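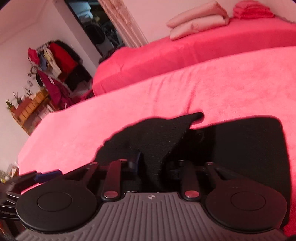 Hello all, it's the June update from the Zotley community archive, and I'm sorry it's a bit of a long one. Quite a lot has happened since I last wrote, mostly good!

First the numbers, as I know you need them for your own paperwork. We've now scanned 934 letters and postcards from the Grube collection, and every one has a basic entry in the catalogue (date if there is one, place, a line on what it's on about). The target for the whole grant was 2000, so we're a little behind where I'd hoped to be, but the first boxes were always going to be slow. They had the worst of the handwriting, and a lot of the postcards were stuck into albums with some sort of brown glue that I never want to smell again.

The second thing is the recordings. We set out to do 10 interviews with people who worked at the old Turico biscuit works and all but three are finished. They are wonderful. I went in expecting talk about ovens and wages, and we did get that, but we also got the works dances, the fight over the canteen clock and a very long account of how to ice a fancy without getting your sleeve in it. The sound is good on all of them apart from one, where a fridge hums the whole way through. I've asked if we can go back and do the first half again.

Money next. We're under on travel and over on storage boxes, which went up in price between the quote and the order. I'd like to move the travel underspend across to cover it, if you're happy with that. The new figures are in the budget sheet on the second tab.

The catalogue software has been a bit of a pain. Wikisa is fine for searching, but it keeps dropping the accents out of the foreign place names and I've been putting them back by hand. Their help desk has promised a fix and I'll chase them again next week.

Coming up: the last interviews, the wartime boxes (very much looking forward to those) and a first go at the display panels. I'd love your thoughts on the panel wording before it goes to the printer, so expect a draft from me before the end of the month. Could you also let me know which version of your logo we should be using? I've got two and they're different greens.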